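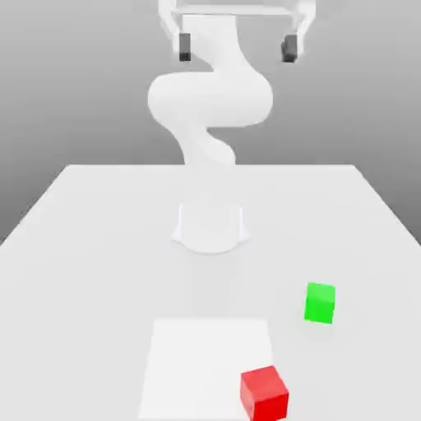 Figure 1. Simulated workspace with the arm, the two cubes and the white target square. The gripper is open.

2. Method

All of the work in this report was done in simulation. We did not have enough booked time on the Trumlow bench to collect data on a real arm, so the task was rebuilt in Mussa, the simulator used in the second half of the course. The task is to pick up the cube of the named colour and leave it inside the white square.

At the start of each episode both cubes are dropped at random positions and turned by a random angle. A cube can land partly on the square, as the red one does in Figure 1. We left these cases in. A cube only counts as placed if its whole base is inside the square when the episode ends, and an episode ends after 200 steps.

Demonstrations came from a scripted controller that reads the cube positions straight from the simulator. We recorded 1,249 episodes in March. After removing the ones where the script dropped the cube or ran out of steps, 1,020 were left for training. The learned policy (Jandent in the code, after the project folder) gets the camera image, the joint angles and the colour word, and never sees the true positions.

We trained 2 versions. Version A used the images as rendered. Version B had random changes to brightness and colour balance – the cube colours were kept far enough apart that red and green could not be confused.

3. Results

Version A did better when the test lighting matched training. Once we changed the lighting it often reached for the right cube but closed the gripper too early. Version B was slower to train and a bit less accurate under the original lighting, but it held up much better when the lighting changed.

Both versions had trouble when the named cube began on the edge of the square. The usual failure was a small push towards the middle with no proper grasp. The script never pushes, so we are not sure where this came from. Starts of this kind may be too rare in the training set, and we would collect more of them before trying the Plulside arm.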